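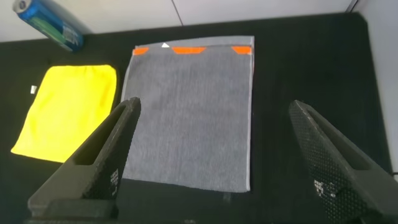 Course Handout 7: Learning Cloth Manipulation from Two Camera Views

Purpose of this handout

This handout accompanies the lecture on imitation learning for soft objects. It summarizes the Derent method, the table setup used at the Naltollow laboratory, and the main result that students are expected to know before the exercise session on Friday. Students should have read the earlier handout on behavior cloning.

1. Why cloth is difficult

A rigid object can be described by its position and orientation. A cloth cannot. Each fold, lifted edge and wrinkle adds to the number of possible states, and two states that look alike from a distance may call for different grasps. Models trained on boxes and cups therefore tend to perform poorly on towels, even when the robot and cameras are the same.

The Derent method does not attempt to estimate the full shape of the cloth. The policy receives images, the gripper opening and the arm pose, and it predicts a short sequence of motions. The sequence is partly carried out, new images are taken, and a new sequence is predicted.

2. The wrist view

The wrist camera moves with the gripper. It gives the policy a close view of hems, corners and surface texture, and it keeps both fingertips in sight during the approach. The relation between fingertip and cloth edge can be read directly from the image, which reduces the effect of small calibration errors.
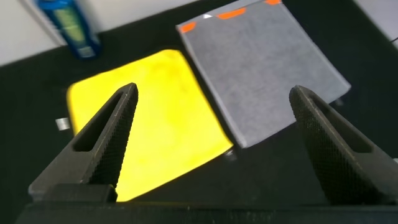
Figure 2. Wrist view with the gripper fingers open and the yellow and gray cloths on the dark table.

Two weaknesses should be noted. First, a finger can hide the part of the cloth that matters most. In Figure 2 the left finger crosses the yellow cloth. Second, the view changes quickly as the arm moves, and the policy may lose track of an item that has left the image. The orange marks along the top hem of the gray towel are useful visual features in this regard, but a policy that relies on them may fail on a plain towel. Students should consider how this could be tested.

3. The head view

The second camera looks at the table from farther away. It shows how the cloths lie in relation to each other and to the edges of the work surface. Fine texture is less clear at this distance, but the layout is far more stable from one moment to the next.

In the Derent method the two views are encoded separately and joined before the motion sequence is predicted. During training, one view is hidden at random in a portion of the samples. This step, called view dropout in the lecture, discourages the policy from depending on a single camera.
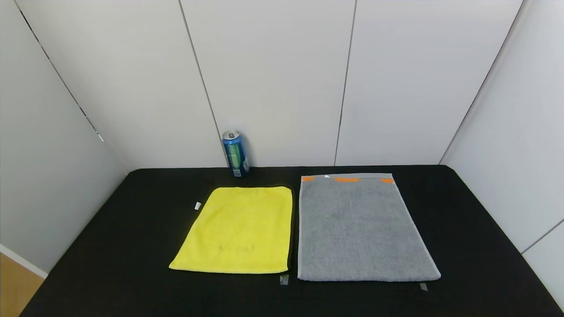

4. Data and training

The training set contains 1,273 demonstrations, recorded by operators using the Felero teleoperation interface. Of these, 685 include both cloths on the table at the same time. The remainder use one cloth only. Starting positions were varied between demonstrations. No demonstration used for training was used again in testing.

5. Result

Each version of the policy was tested in 40 trials. A trial was counted as a success if the chosen cloth was grasped at an edge and placed inside the target area without moving the other cloth out of its own area. The version with both views and view dropout had the highest success rate. The wrist-only version most often failed at the start of the approach, when it selected the wrong cloth. The head-only version usually selected the correct cloth but closed the fingers short of the edge.

The result supports the use of both views for this task. It does not show that the same holds for larger fabrics or for clothing, neither of which was tested.

6. Preparation for the exercise session

Students will work in groups of 4 with recorded trials from the Tzavaras module. Each group should bring written answers to the following.

a. Describe a failure that the wrist view would reveal and the head view would not.

b. Propose a change to the success criterion that would make it stricter, and state how it might affect the comparison between versions.

c. Explain why separate trials are needed for cloths that were absent from training.

Answers should not exceed one page. Groups that require access to the recordings should request it through the course office before the session.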